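Getting cloudy glasses and plates clear again

I love this one because it costs almost nothing and the difference is huge! If everything comes out of your dishwasher with a white haze, you probably have hard water, and a bit of citric acid will sort it out.

First, pull out the bottom rack and lift out the filter. Rinse it under the tap and go over the mesh with an old toothbrush (mine was disgusting the first time). Then check the spray arms and poke out any clogged holes with a toothpick.

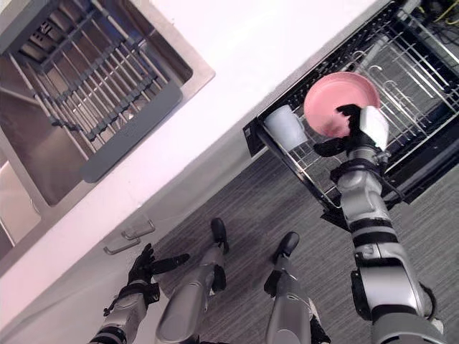 A pink plate at the dishwasher rack, next to the sink.

Now put 20 grams of citric acid in a cup, stand it on the top rack and run the hottest cycle with no dishes and no detergent. Mine takes 29 minutes on the short program, but go for the long one if you can – the acid needs time to work on the scale.

For glasses that are already cloudy, soak them in warm water with a splash of white vinegar for 20 minutes, then rub with a soft cloth. If the haze stays put, the glass is etched and no soak will bring it back, sorry!

Zane Raudsepp wrote in to ask about rinse aid. Yes, keep using it, and turn the dial up one notch if you still get spots. I redo the whole thing every July and again in winter.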